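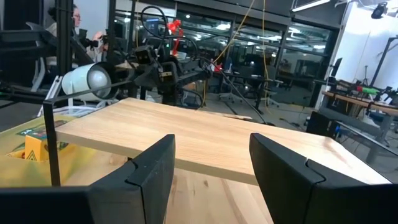
A pale wood plank across the work table, with a white spotlight at the left.

How to sort a craft table into bins

A craft table fills up faster than any other surface in the house. Paper goes on it, then the paint, then the mail, then a bag from the store that never gets unpacked. Clearing it takes one afternoon if you work in a set order and don't stop to start a project halfway through.

These steps assume one table, one shelf above or behind it, and up to 200 small items. If you have a whole room to do, repeat the steps one table at a time.

What you need

A few plastic bins with straight sides and a rim you can grip. See-through or translucent ones are easiest to live with.
A lamp you can aim.
Masking tape and a marker for labels.
A trash bag and a box for things that belong in other rooms.

I use Gevona bins, the shallow ones, but any brand will do if the bins match. Mixed sizes waste shelf space and slide off each other when stacked.

Step 1. Light the table

Point the lamp across the table from one side. Light from the side shows up beads, pins and staples that you would miss under a ceiling fixture. Move the lamp once during the job so you get both ends of the table.

Step 2. Clear the back first

Start with whatever is along the back edge and work toward yourself. If there is a shelf or a plank across the table, empty that too and wipe it before anything goes back. Leave bags for last. A bag usually holds several kinds of things, and if you tip it out early you lose your open space.

Step 3. Make groups

Keep the groups broad. Mine are color (paint, markers, crayons), paper, cutting tools, glue and tape, and small parts. Anything with a warning symbol on the package gets its own group, and that group goes on a high shelf if children use the table.

Don't make a group for a single item. Put it with the nearest thing to it and move on.

Step 4. Fill the bins

Wipe each bin and set it flat on the table before you load it. Put packages in upright, with the printed side facing out, so you can read a row of them without lifting any. Color sets in cardboard packages do well this way — the printed color dots tell you what the set covers. Flat packages go toward the sides, and loose pieces go in the middle. 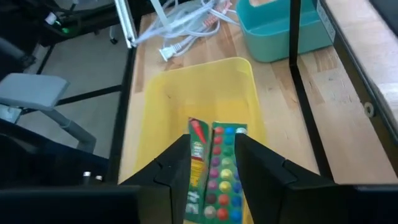
Step 5. Label and stack

Tape the label to the short end of the bin, under the rim. One or two words is enough. Stack no more than 2 high if the bins have no lids. The shelf over my table is a Trelus, 124 cm long, and it holds the full row with a gap left at one end for the tape dispenser.

Step 6. Put away the rest

Take the trash out and carry the other box around the house. Do this the same day — a box of strays left beside the table ends up back on top of it.

Keeping it clear

Empty store bags when you bring them in. When a bin gets too full to see the bottom row, take out the dried-up markers and the empty tubes before you buy another bin. I go through mine in June and again before the holidays.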